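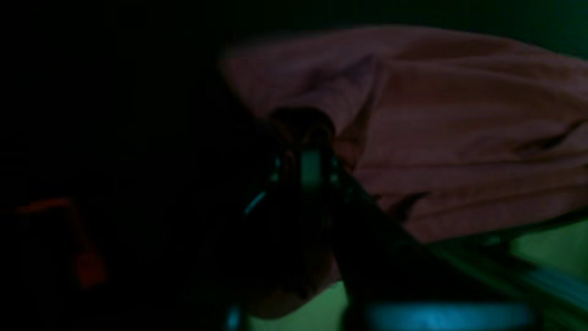

Search this site Search Advanced search

Bench Notes: Three weeks of grippers, one pile of towels

Print this page | E-mail to a friend

I promised in the last newsletter that I'd write up the gripper trials once we had something to say, and then I put it off because I kept hoping the numbers would settle down. They haven't really, but there are enough of them now that a few people have asked, so here goes.

Quick recap if you missed the last couple of issues. We've been trying two sets of fingers on the same arm, doing the same job, which is picking up soft stuff: towels, washcloths, dish rags, a fleece blanket that sheds on everything. The first set is the Vevirari, with a rounded tip that pushes into the cloth and bunches it. The second is the Jener, which has flat pads and pinches from two sides like you would pick up a tissue. Same arm, same controller, same wrist camera. I wanted to change one thing at a time for once in my life (last year's trials taught me that one the hard way, sorry again to everybody who sat through that meeting).

We ran 2,742 grasps in all. That sounds like a lot until you find out how many you lose to silly things. I threw out 109 of them where the arm was fine and the setup was wrong: cloth already hanging off the side before we started, wrong fingers loaded in the config, that sort of thing. I'd rather lose them than argue about them later.

So, the Vevirari. I went in expecting not to like it. It looks clumsy, and when you watch it go into a towel it seems like it's going to shove the whole thing across the work surface. But bunching turns out to be pretty forgiving! If the camera is off by a bit, you still get a fistful of something. On thick terry cloth I would pick it every time. Where it falls down is what happens afterward. You've got a wad of fabric and very little idea which part of the towel you're holding, so if the next step is finding a corner, good luck.

The Jener is the opposite. When it gets a good pinch, you know just where you are, and laying a washcloth flat from there is almost easy. But it wants a nice ridge to grab, and if the cloth is lying smooth it will close on nothing at all and come up looking very pleased with itself. We got some of that back by having it approach at a slant. I tried everything from straight down to way over on its side and ended up leaving the tilt alone after that, mostly out of tiredness.

Now, the lights. This is the part I most want to pass on, in case any of you are running the same kind of camera. We did one block of runs with the overheads off, to see how far we could push the wrist camera before the cloth finder gave up. I had figured color would be what saved us. Pink towel, green surface, what could be easier? Well, in low light the pink goes gray on you, and the whole outline gets soft, especially when the arm is moving. The folds were still there to be found but the edges weren't, and our finder is all about edges. It would happily tell me that a shadow under a hem was more towel.

The other thing is that if the brightest spot in your picture is a glow on the robot itself, the auto exposure pays attention to that and the cloth gets whatever is left over. I fixed the exposure by hand, which helped a good deal, and then masked out the bottom strip of the image, which helped more. If you do the same, please write down where you masked. I didn't, and on Monday I spent most of the morning wondering why the finder couldn't see a rag that was right there in front of it.

Blur was the last headache. We had the arm taking its look while it was still moving, to save time. With the lights up you get away with it. With them down you need to stop, look, and then go. It's slower and kind of boring to watch, but it got rid of most of our worst misses, so I've made it the default for everything until we have a reason to speed up.

A few loose ends for the people who use the bench after me:

- The Jener pads need wiping down between the fleece and anything else. Lint builds up and they start to slip.
- Both sets of fingers have their own config file now. Check the name before you start, please please please.
- The Bošković controller still drops its connection if you leave it paused over lunch. Restarting it takes 90 seconds and you do have to home the arm again.
- I have 4 spare Vevirari tips in the drawer under the monitor. Take one if you need it, but leave me a note.

So which one do we keep? For now the Vevirari stays on for pick and drop jobs, and the Jener goes on whenever we care about how the thing lands. I know that's a bit of a dodge. I'd love to try bunching first and then handing off to a pinch, but that needs a second arm and I've been told to stop asking until September. The Orano fingers should be here before then, and I'll run those through the same pile of towels, lights up and lights down, and put the results in whichever issue they make it into.

If you want the full table of runs, drop me a line and I'll send it over. It's messy but it's all in there.

Print this page | E-mail to a friend

Related items
Bench Notes: Why we moved the wrist camera
Controller swap: first impressions of the Bošković
Picking up dish rags is harder than it looks
Bench booking: new sign-up sheet
Older newsletters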